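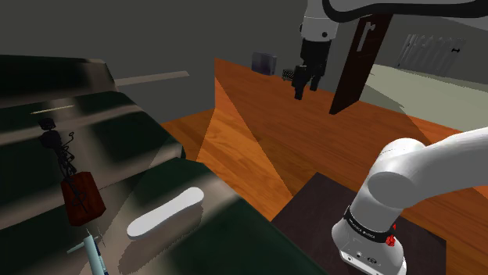
About Pliremum

Hi, I'm Marijke! I cut hair, I color hair, I talk too much while doing both, and since you've landed on this page you probably want to know whose chair you'd be sitting in.

I grew up over my aunt's salon in Luston, so I was sweeping floors and folding towels long before I was allowed near a pair of scissors. My first real haircut was on my cousin, the night before her school pictures. She still brings it up at weddings. After that I went to beauty school (good call), spent two years assisting at Fokness and then moved over to Karunaratne, where I learned pretty much everything I know about curls. If you've ever had a stylist brush your curls out dry and then look surprised, you'll understand why I got a little obsessed.

Pliremum started with one chair and a sink that leaked. We have two chairs now and a much better sink, and I still do every first visit myself because I like to get to know people's hair properly. We'll sit down and chat before anything gets wet. Tell me how long you really spend on your hair in the morning. If it's four minutes, say four minutes! I'd much rather give you a cut that works with that than one that only looks right when I style it.

What do we do here? Cuts, color, gloss treatments, bangs (yes, even the ones you trimmed yourself, bring them in) and updos for proms and weddings. I also do a lot of growing-out appointments, which are my favorite. That in-between stage where it flips out at the shoulders and you want to chop it all off again - come see me first. A tiny bit of shaping buys you another couple of months.

We don't do extensions or perms. I've tried both and other people in town are better at them, so just ask and I'll send you their way.

A first visit takes more than 40 minutes, so please don't squeeze it into your lunch break. Fringe trims between cuts are free for regulars, and kids are welcome. Come with your hair the way you normally wear it, and bring a photo of a cut you hated if you have one. Those help me a lot!

We're closed on Sundays. The January book is filling up fast, mostly with people who want to go short for the new year, and evenings always go first. Call or send a message through the contact page and I'll get back to you between clients.

See you soon,
Marijke Van Rooij

Page updated 21 Dec 2018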